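Magazine > Home Life > Features

December 4, 2023
By Friederike Wiegand

The Drawer Where Everything Goes

In my mother's kitchen in Varberg there was one drawer that no guest was allowed to open. It held string, candle ends, keys without locks and a bread knife with a broken handle. When she moved to a smaller apartment in May, my sister and I needed a full weekend for this drawer alone.

I have been thinking since then about why we keep small things. Large things are easy. A sofa is either in the way or it is not. But a key weighs almost nothing, and to throw it away feels like a decision about the door it once opened.

Farzana Sethi has helped families with such moves for 17 years. She does not like the word "clutter," because in her opinion it makes people ashamed before the work has started. "They apologize to me at the door," she told me. "I have not even taken off my coat."

Her method is slow. She asks the family to sit down, to take one object at a time, and to say aloud what it is for. A container stands ready for what will stay, and a trash can for what will not. She does not touch either of them herself.

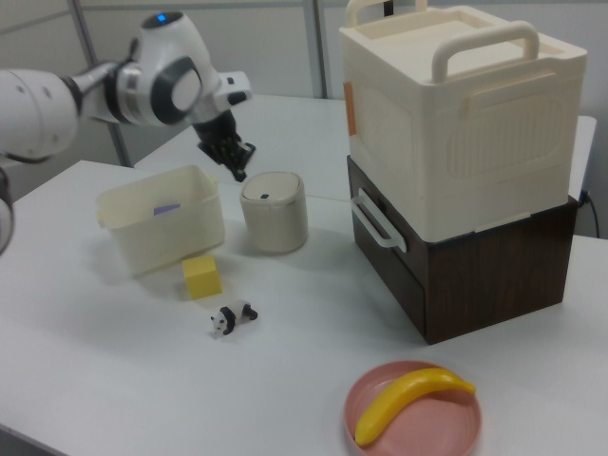 What the Children Remember

The most difficult hour, Sethi says, comes when brothers and sisters disagree. One of her clients, a man of 69, wanted to give away an old coffee grinder. His daughter began to cry. For him it was a machine that made too much noise, and for her it was Sunday morning.

In our family it was the candle ends. My sister wanted them gone, and I remembered the winter when the power failed for 3 evenings and we played cards on the kitchen floor. We kept 6 of them. They are now in my own kitchen, in a drawer beside the stove, together with some string and a key that I cannot explain.

My mother has not asked about them. She has already started a new drawer.

Filed under: Family, Moving House, Long Reads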